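Tunen 4: an interview with Birutė Jaunzems

December 30, 2023

Birutė Jaunzems has been writing planning software for two-armed robots at Nistton for five years. The newest version of her scheduler, Tunen 4, goes out to test sites in January. We spoke by phone while she was waiting for a build to finish.

Tunen sits between the part of the system that decides what should happen and the part that moves the joints. It takes a list of tasks, such as putting bricks in bins, and works out which arm does which one and when. Earlier versions planned both arms together as one big machine. Jaunzems says that was correct and far too slow.

"You'd ask for a plan and get a very good one 13 seconds later," she says. "By then somebody had nudged the table and you had to start again."

The new version plans each arm on its own and keeps a shared record of which parts of the workspace are taken. An arm has to book a region before it enters and hand it back when it leaves. If both want the same space, the one with less work left waits.

The idea came from Guo, an older in-house tool for booking time on shared servers. Jaunzems had looked after it in her first job at the company and knew where it went wrong. "People held on to slots they weren't using. Arms do it as well, if you let them. The release code took me longer than the booking code."

She is open about what caused the most trouble. Bookings were first made as plain boxes around each arm, and the boxes were so generous that one arm spent most of its day parked. Tighter shapes fixed that and brought a new fault, in which an arm would book its path but leave out its own cable. "The planner thought the path was clear. The cable had another opinion."

Cables are now modelled as a loose tube that bends with the elbow. She calls it crude and has no plans to improve it before spring.

Perception is handled by a separate package, Zinau, which reports where objects are and how sure it is. Tunen used to ignore the second number. It now puts off any pick that scores badly and tries it again once the other arm has moved out of the way, as the arm itself is often what was blocking the view.

Asked how she tests all this, Jaunzems says simulation comes first, then a fixed set of 20 layouts on the real table with toy bricks and coloured bins. The bricks are cheap, the studs give the vision code something to argue with, and a dropped one does no harm.

"I still sit beside it with the log open," she says. "The log tells me which arm gave way. Then I look up and check that it did."
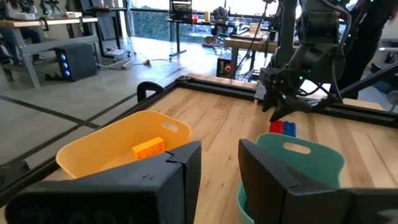 She would like the log to be easier for other people to read. At present each line gives a region number and a time, and new colleagues have to keep a printed map of the regions next to the keyboard. A viewer that draws the bookings over the camera picture is half written. Jaunzems expects to get back to it once the January release is out and the first bug reports have been answered.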